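Equipment Review: Onik Simulation Package for Manipulation Training

Prepared by Consuelo Pacheco, Automation Safety Office, Cáceres

Summary

The office evaluated the Onik package, supplied by Goltier, in July. It is suited to classroom use. It is not approved for checking force limits before work on physical arms, owing to the fault described in this review.

Fault observed

The contact force monitor stopped reporting during closing motions and continued to display its last valid reading. No alarm was raised. In 794 trial runs, the monitor held a stale value in 7, and the run log recorded all of them as normal. An operator relying on the display would have had no warning - the office considers this a serious defect.

Goltier was notified and advised restarting the monitor every 500 runs. The fault returned at run 759, after a restart, and the advice is therefore not accepted as a remedy.

Other findings

Rendering is clear, and the two task sets, cabinet handles and tissue box, loaded without difficulty. The manual does not state how old a displayed reading may be.
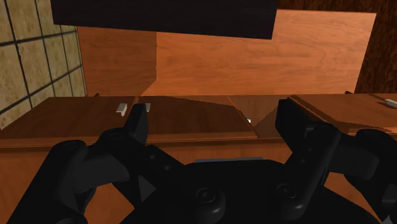
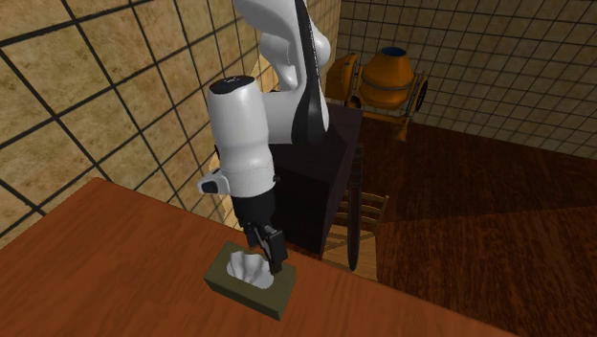
Cabinet handle task, first; tissue box task, second.

Recommendation

Licenses for the Omota training room may be renewed for instruction only. Force settings must be verified on the physical arm, at reduced speed, until a corrected release has been tested by this office.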